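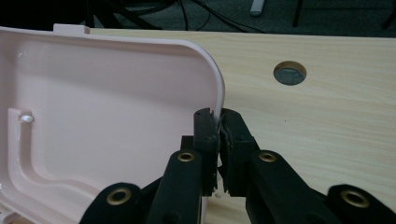
Hiltisico Publishes Results of First Shop-Floor Chore Study

STAVOW, Fri 31 January - Hiltisico, the applied automation institute, today released the results of a study asking whether machines are ready to take over the small, repetitive handling jobs found in assembly shops and in ordinary homes. The report concludes that some of these jobs can be handed over now under supervision, and that most of them cannot.

The study was carried out at the institute's Stavow workshop together with Matei, a contract assembler of small plastic goods. Work centered on tasks that Matei's staff perform many times in a shift: picking up a molded shell by its edge, turning it over, setting it down in the right direction and closing it against its other half. A second group of tasks was taken from the home and included folding dish towels, putting lids on food containers and clearing a table after a meal.

People first carried out each task with hand-held grippers, and the recordings were used to train the control software, known as Prallum. A robot arm running Prallum then attempted the same tasks without help. In total, the arm made 1,198 attempts across 20 tasks. It completed 740 of them without a person stepping in. In 195 further attempts it finished the job after a single correction. The remaining attempts were stopped or abandoned.

"We were asked a plain question by our partners, and we wanted to give a plain answer," said Lena Duda, director of research at Hiltisico. "Can a machine do this work yet? For picking up and placing a rigid part on a clear table, very often yes. For a towel, or for two thin halves that have to snap together, we would not leave it alone in the room."

Results differed widely from task to task. Rigid parts with a raised rim gave the strongest results, as the rim offers the fingers a wall to close on. Smooth, glossy parts were more likely to turn in the grip when lifted by a corner. Closing two halves of a case was the weakest of the shop-floor tasks. The arm frequently brought the halves together slightly out of line and went on pressing, where an experienced assembler would feel the problem and start again.

Household tasks scored lower overall. Lids were placed correctly more often than they were sealed, and towels were folded with acceptable corners only when they had been laid flat beforehand. Table clearing was limited to unbreakable dishes.

The report also considers the cost of upkeep. Finger padding wears with use, and a worn pad changes how firmly a thin part is held. The authors recommend that any shop planning a trial should budget for spare pads and set a fixed schedule for changing them - a point that was missing from the original study plan and was added at Matei's request.

"Our people are fast, and they notice things," said Bogumił Głowacki, production manager at Matei. "The arm is slower at every task we tested. Where I can see a use for it is in feeding parts to a person, so that the person spends the shift on fitting and checking. I am prepared to try that on one line. I am not prepared to try it on all of them."

Matei will begin a supervised trial on a single line in March. The trial will cover part feeding only, and no case closing will be assigned to the arm. Hiltisico will continue work on the closing task at Stavow, with attention to how the software judges resistance when two parts meet.

The full report, including results for each task and notes on the tasks that were dropped, is available on request from the Hiltisico press office in Stavow. Visits to the workshop can be arranged for members of the trade press.

About Hiltisico

Hiltisico is an applied research institute that studies the use of automation in small and mid-sized workplaces. It tests equipment and software with partner companies and publishes its findings.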